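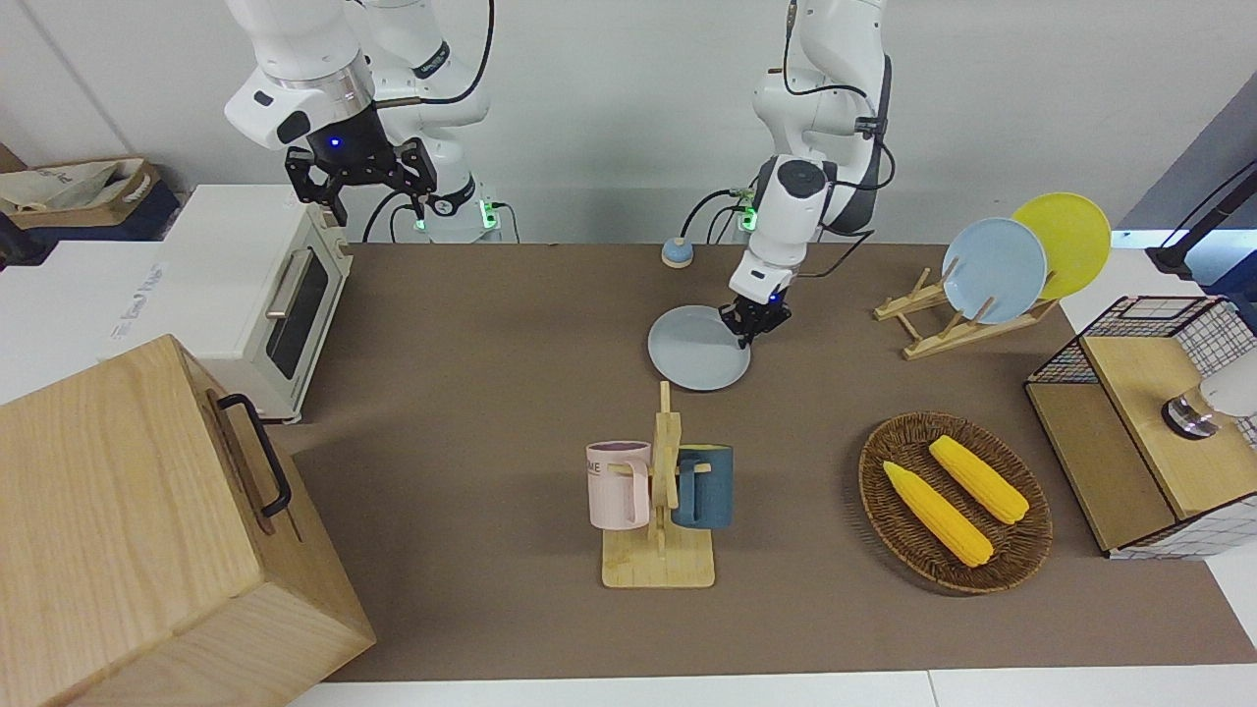

Birthe Mogensen escreveu-me a dizer que a bancada da cozinha deve estar vazia, que uma bancada cheia é uma cabeça cheia, e que eu, se experimentasse um mês, nunca mais voltava atrás. Experimentei em março. Voltei atrás ao fim de 7 dias.

Desconfio desta moda da superfície limpa. Vem quase sempre acompanhada de uma fatura. Para esvaziar a bancada é preciso, pelos vistos, comprar uma caixa de madeira, um cesto de tecelagem, um suporte para as canecas e, se a bolsa permitir, o armário extensível da Plimine, que custa 848 euros e serve para esconder o forninho que custou muito menos. Somei o que me propunham num catálogo da Urrego para "simplificar" uma cozinha pequena: 37 artigos. Trinta e sete coisas para ter menos coisas.

O caso do suporte de canecas é o que mais me intriga. Defendem-no os mesmos que condenam tudo o que fica à vista. Uma caneca cor-de-rosa pousada na mesa é desarrumação; a mesma caneca pendurada num pau de madeira clara, ao lado de uma azul, já é estilo de vida. Não tenho nada contra o pau. Tenho um, dá jeito, as canecas escorrem mal nele e apanham pó as que ninguém usa. Mas não me peçam que veja ali uma filosofia.

Dir-me-ão que arrumar poupa tempo. Talvez, a quem cozinha pouco. Cá em casa o forninho trabalha de manhã e à noite, e na semana em que o guardei no armário de baixo passei a comer pão frio, para não ter de o levantar. Os pratos, que antes ficavam à mão, foram para uma prateleira a que só chego de bicos de pés. Arrumado estava. Jantava-se pior.

Adwoa Bonsu, com quem discuto isto há anos, acha que exagero e que um cesto com os panos lá dentro não faz mal a ninguém. Concedo o cesto. O que não concedo é que a cozinha de quem a usa tenha de parecer a montra da Rodix, onde um prato cinzento sozinho em cima de uma mesa vale por uma refeição. Um prato na mesa quer dizer que alguém o tirou, ou que alguém ainda não o guardou, e as duas hipóteses parecem-me respeitáveis.

Imprimir | Enviar por e-mail

Artigos relacionados
Os frascos iguais e outras superstições
235 euros por um escorredor
Contra a gaveta das tampas
Molville: uma feira de cozinhas sem fogões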